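How to Fold Jeans So They Stack or Stand in a Drawer

Jeans are the heaviest thing most people keep in a dresser, and they take up more room than they need to. A pair folded over a hanger bar slides off. A pair dropped in a drawer turns into a lump with one leg sticking out. The fold below works for straight, tapered and relaxed cuts, and it gives you a block that can lie flat on a shelf or stand on its edge in a drawer.

What you need

A flat surface at least as long as the jeans. A made bed is the easiest. A dining table is firmer and gives a sharper fold, but wipe it first.
A drawer or shelf. The measurements in this guide are for a drawer 24 inches wide.
Optional: a drawer divider. I use a plain Haddad one with 4 slots. A shoebox with the lid off does the same job.

Before you start

Empty all the pockets, including the small coin pocket. Zip the fly and fasten the button. An open fly lets the waist spread, and the fold will come out wider at one end.

Make sure the jeans are completely dry. The waistband, the pocket bags and the bottom hems dry last, so check those three places with your fingers. If any of them feels cool, hang the jeans for another hour or two. Denim that goes into a closed drawer damp will smell musty by the next time you want it.

Turn the legs right side out. If you wash your jeans inside out, reach all the way down to the hem and pull it back through the leg. Don't shake the leg until it drops. Shaking twists the side seams, and then you have to straighten them by hand.

Step 1. Lay the jeans flat

Put the jeans face up on the bed with the waist at the top. Smooth both legs from the hip down to the hem with the flat of your hand. Tug each hem lightly to take out the bunching behind the knees.

If you are starting with a pair that came out of the basket in a wad, pick it up by the waistband and let the legs drop before you lay it down.
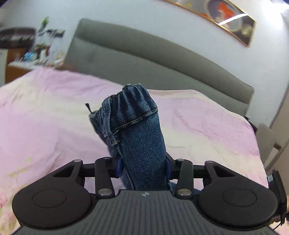 A few seconds of hanging straight takes out most of the big creases. The small ones can stay. They will come out when you wear the jeans.

Step 2. Fold one leg over the other

Take one leg by the outer seam and bring it over so it sits on top of the other leg. The front of the jeans goes inside the fold and the back pockets end up on the outside, one on each face. Line up the hems first, then the side seams, then the waistband.

The crotch will stick out in a small triangle. Fold that triangle in toward the legs so the whole edge runs straight from waist to hem. This is the part people skip, and it is why their stacks lean to one side.

Step 3. Bring the hems up

Lift both hems together and fold them up toward the waist. Stop just under the back pocket. Leave the pocket uncovered. The pocket area is already several layers thick, and putting the hems on top of it makes a bulge that will not press flat.

The two hems do not have to match exactly. Side seams are bulky at the cuff, and one leg often sits slightly ahead of the other. Anything under half an inch makes no difference once the jeans are in the drawer. 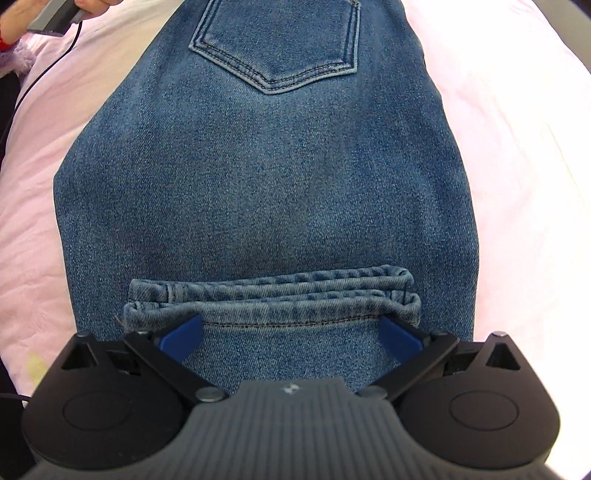
Leg hems folded one in front of the other, with the back pocket at the top.

Step 4. Fold in half or in thirds

For a shelf, fold in half once more and stop. This gives you a wide, low block that stacks well. Alternate the direction of each pair so the waistbands do not all pile up on the same side.

For a drawer, fold in thirds. Start from the end with the fold at the knee and work toward the waist. Press down with your forearm after each turn. The finished block should stand on its edge without help. If it falls open, the last turn was too loose. Undo that one and press harder.

Step 5. Put them away

Stand the blocks in the drawer with the rounded fold facing up, so you can lift one pair out without opening the others. Leave enough space to slide a hand in beside the row. A drawer packed tight will put hard creases in the denim, and it gets difficult to open.

Put the pairs you wear most at the front.

Notes on different fabrics

Stretch jeans: fold them the same way but press lightly. They spring open more than stiff denim does, so a divider helps. The Rivov skinny pair I own will not stand up without one.

Raw or heavy denim: fold only in half. My Busach 409s are too stiff for thirds, and a sharp fold kept in the same place for months can leave a pale line.

Cotton jeans: anything that is 100 percent cotton holds the fold well and can go either way.

Frayed or raw hems: tuck the loose threads inside before Step 3 so they don't catch on the pair next to them. Trim long threads with scissors. Pulling on them makes the fraying worse.

Long-term storage

If you are putting jeans away for a season, wash them first and use the shelf fold. A Sakell fabric bin or any box that lets in some air is fine. Do not use sealed plastic unless you are certain the jeans are dry. Refold them once halfway through the season with the creases in a different place.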